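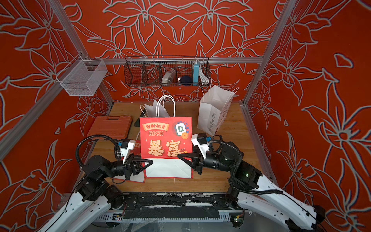

Slide 1. Wall storage above a work surface: mesh basket with compartments, power bank and white cables.

Speaker notes: Household Clutter and the Small Electronics Stream
Prepared by Hiu-tung Kwan, Office of Residential Services, Prultton
Running time: 25 minutes, followed by questions

Opening (slide 1)

Good morning, and thank you for the invitation to speak. My office is responsible for residential waste and reuse in Prultton, and for the past two years we have given particular attention to the small electronic items that residents keep at home long after they have stopped using them. Chargers, cables, power banks, earphones and old phones make up most of what I will discuss this morning.

Please hold detailed questions about fees until slide 6.

Scope of the survey (slide 2)

The household survey was mailed in May. We received 1,574 completed responses from 3,543 households contacted. The survey asked residents what small electronics they had stored, where they kept them, and what they expected to do with them. It did not ask about large appliances, which are handled under a separate pickup contract.

Pause here for the map. The darker areas are the neighborhoods with the highest return rates. Dristlow is shown separately at the request of its district manager.

What residents told us (slide 3)

The most common answer to "Why have you kept this item?" was that the resident thought it might be needed later. The second most common was that the resident did not know where to take it. These two groups need different kinds of help, and our earlier mailings treated them as one.

Residents in the first group often could not say which device a cable belonged to. We now suggest a simple label, written on masking tape, at the time a new device is unpacked. Residents in the second group asked for hours, an address and a list of accepted items. Our old leaflet gave the address on the back page in small type. The new one puts it at the top.

Read aloud the comment from the Dristlow respondent: "I have moved the same box of chargers through three apartments."

Batteries (slide 4)

This is the slide on which I would ask members to take notes. Rechargeable batteries, including those sealed inside power banks, should not go into household trash or curbside recycling. A damaged cell can catch fire when it is crushed in a truck or at a sorting line. Residents should stop using any battery that is swollen, leaking or hot when idle, keep it away from anything that burns, and call the center before bringing it in.

For items in good condition, we ask residents to cover exposed terminals with tape and place each one in its own clear bag. Staff at the counter will take it from there. Please do not promise residents curbside battery pickup. The council has not approved it.

The Stalero Street pilot (slide 5)

The pilot on Stalero Street placed collection cabinets in 5 apartment lobbies. Building managers kept the keys, and our driver emptied the cabinets on the regular route. Over the pilot period, 266 households registered to take part.

Two adjustments were made. The first cabinets had a slot that was too narrow for laptop chargers, and residents left them on the floor beside the cabinet. The replacement doors have a wider opening. We also moved the cabinet in the Jeon Building away from the mail room, where it blocked the parcel shelf — a point the tenants raised with some force at their meeting.

Costs and fees (slide 6)

Drop-off remains free for residents with proof of address. Small businesses pay by weight under the existing schedule. I am not able to comment on next year's schedule while it is under review. If pressed, refer the question to the finance office.

Data on old devices (slide 7)

Residents should sign out of accounts and reset a phone or tablet before handing it over. Memory cards should be removed. The center does not recover photos or files and cannot return a device once it has been accepted.

Next steps (slide 8)

The revised leaflet will be sent to the printer after the translations are checked. Lobby cabinets will be offered next to buildings in Dristlow, subject to a site visit. Managers who wish to be considered should leave their contact details at the registration desk.

Leave slide 8 on screen during questions. Copies of the leaflet are on the side table.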